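Part 2: Dusting an open shelf unit from the top down

If you've come straight from Part 1, your shelf is together, the bolts are snug and you're probably sick of me by now. Good news, this part is easy! It covers the regular dusting of a two-tier open shelf standing on a table, which is how I use mine. I wrote most of it in December and then rewrote it after Cadi Landeg tried to follow my first version and ended up dusting the bottom twice.

You'll need:

A microfiber duster, the chenille kind with the fat noodly strands
A barely damp cloth
A dry cloth
A dustpan and a small brush, or a handheld vacuum
A bag of paper scraps, if you want to do the practice run (more on that below)

My duster is a Rellov, but I'm not going to tell you to run out and get one. Any chenille head will do the job as long as the strands are thick and it hasn't gone flat on one side. Feather dusters I've given up on. They look lovely and they mostly move the dust to the next shelf over.

Before you start

1. Take everything off both boards. Yes, everything, even the little stuff. I know it's tempting to lift each thing, swipe and put it back, and I did it that way for years, and every time I left a neat ring of dust around whatever was heaviest.

2. Check that the unit stands steady. Put one hand on the top board and give it a gentle push from side to side. If it rocks, go back to step 11 in Part 1 and snug up the frame bolts before you go any further.

3. Clear the tabletop underneath and a good bit in front of it too. Whatever comes off the boards is going to land there.

4. Shake out the duster. Outside, please, or over a trash can. Then fluff the strands with your fingers so they stand away from the core. A head that's been squashed in a drawer only touches the board along a narrow strip, and you'll be going back and forth all day.

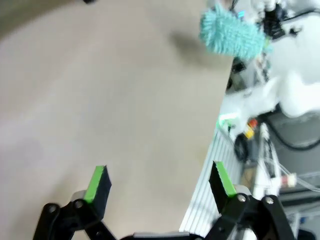
Don't soak the head to make it grab better. A wet chenille duster turns dust into gray paste, and then you've got paste on a wood-finish board, and then you've got a different job altogether. Use it dry. If you want a bit more pull, rub the strands briskly between your palms first, and they'll pick up fine dust very nicely.

CAUTION: Keep polish sprays off the duster and off the boards. I used one called Harach on my first unit and it left a film that caught every speck in the house for weeks. If you really must use something, put a tiny bit on a cloth and try it on the underside of the lower board first.

The practice run (skip it if you like)

Real dust is hard to see, especially on a light finish, and that makes it hard to tell whether you're missing spots. Alun Maddocks taught me to practice with bits of colored paper, and I was snooty about it until I tried it. You tear up a few small pieces in bright colors and put some on the top board, some on the lower board and some on the table beneath. Then you clean the whole thing in the right order and look at what's left. It's a great way to get kids involved too (Alun's idea again, I can't take any credit).

5. Put your scraps down. Spread them out, and be sure to put one or two near the ends of the boards and one close to an upright. Those are the places people miss.

6. Keep the pieces small. Big ones slide along in front of the duster and make you feel much better at it than you are.

NOTE: Don't use glitter. Arash Rostami used glitter. Arash still has glitter.

Top board

7. Stand behind the unit if you can get there, or in front if it's against a wall. From behind you get the full depth of the top board without leaning on anything, and whatever you push off the front lands on the table where you can see it.

8. Lay the head down flat so the strands spread out, and let its own weight do the pressing. You want a long, lazy stroke. If you flick, you'll send the light stuff up in the air and it'll settle again right after you've finished and sat down with a coffee.

9. Begin at one end and work toward the other in overlapping strokes. It doesn't matter which end. Pick one and stick with it, so that when the phone rings you know where you'd gotten to.

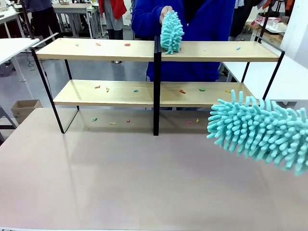

10. When you get to an upright, slow down. Dust packs into the corner where metal meets board, and a fast stroke sails right over it. Turn the duster so the tip points into the corner and give it a little twist. Prys Meredith does the corners with a dry paintbrush, and I have to admit the corners at Prys's place look better than mine.

11. Run the head once along the front edge of the board and once along the back edge. That's it for the top!

Lower board

12. Shake out the duster again before you start down here. I used to skip this one. Then I noticed I was putting the top board's dust on the lower board, nice and evenly, like butter.

13. Go in from the side if your arm is long enough, and keep the handle low. The gap between the boards is where most of the knuckle skin gets lost. If the handle keeps bumping the upper board, take the head off (most of them slide right off) and wear it over your fingers like a mitten.

14. Do one half, then the other. If your unit has a post in the middle like mine, don't try to sweep past it in one go. Bring everything from the left half out to the front, then do the same on the right.

15. While you're in there, reach up and do the underside of the top board. Cobwebs love it.

CAUTION: Don't lean on the top board for balance while you reach underneath. The unit is fine with books and plants on it, but a person's full weight on one end is another matter, and the whole thing can tip toward you.

Uprights and frames

16. Wipe the black metal parts with the damp cloth, top to bottom, and follow right behind with the dry one. Black shows every smear, so don't skip the dry cloth.

17. Check the feet. Grit collects around the bottom of each frame, and if the unit gets nudged, that grit will scratch your table. Lift one end slightly, wipe under it, and do the same at the other end. Get a second pair of hands if your unit is the wide Jarman size.

The table

18. Now, and only now, do the tabletop. Brush everything from under the unit toward the front, into one pile, and pick it up with the dustpan or the vacuum. Please don't use your lovely clean duster for this part.

19. If you did the practice run, have a look for leftovers. Crouch down so your eyes are level with each board. Mine are nearly always hiding behind the middle post or right at the far end.

20. Let the metal dry completely before you put anything back.

Looking after the duster

Wash the head by hand in lukewarm water with a drop of dish soap, squeeze it (don't wring it) and hang it up with the strands pointing down. No fabric softener, it coats the fibers and they stop grabbing. I wash mine every 4 cleanings, more often if the cat's been shedding. Emrys Nicholas puts his through the machine in a Hendus mesh bag and swears it comes out fine, so try that if you're feeling brave.

Part 3 covers moving the shelf with the boards still on.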